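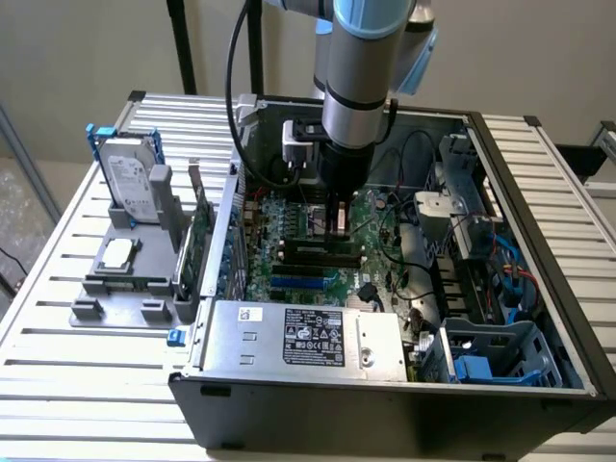 Covari is a method for the robotic removal and insertion of parts in desktop computers, developed at the Dirholm laboratory as part of the Venter project on the repair and dismantling of electronic equipment. It combines a coarse visual estimate of where a part sits with a short search by touch, and is used mainly for memory modules, expansion cards and drives held in rails.

Background

Robots that handle computer parts have mostly been built for new boards, where each socket is at a known position. A used computer offers no such certainty. Cases differ between makers, cables hang across the board, and sockets may be worn or slightly bent. A memory module has to be lined up closely with its slot before force is applied, and errors that a camera cannot resolve are enough to jam it. Earlier work at Dirholm relied on vision alone and failed most often in the last few millimetres of travel.

Method

The tower is laid on its side with the cover removed, and the arm works from above with a parallel gripper. Spare and removed parts are kept in a printed fixture beside the case, with a separate slot or pocket for each kind of part, so that the position of at least one end of every transfer is known in advance.

Each insertion has three stages. In the first, a camera image is compared with a stored model of the board and the target slot is chosen. In the second, the module is lowered at a slight tilt until one end touches the socket. The contact force is read and the tilt is reduced while the gripper makes small sideways movements. In the third, the module is pressed home, first at one end and then at the other, until the force curve shows the drop linked with a closed latch.

The search movements are not fixed. They are produced by Sostix, a small learned controller trained on 730 insertions guided by hand. Sostix receives only force readings and the recent path of the gripper – no image data is used after first contact. Removal follows the same order in reverse, except that the latches must be opened beforehand as a separate step.

Results

In the main trial, 96 insertions of memory modules were attempted on boards that had not been used in training. Seven failed. Most of these were stopped by the force limit before the module had entered the slot, and no board was damaged. The mean time for one insertion was 12 seconds, measured from first contact to the closing of the latch.

Limitations

Covari does not move cables. If a lead crosses the path of the gripper, the attempt is abandoned and the case is passed to a human operator. The method also needs a stored model of each board type, and processors are outside its scope, as their sockets require a different kind of grip. Later work under Venter has dealt with cable handling – so far only for flat data cables.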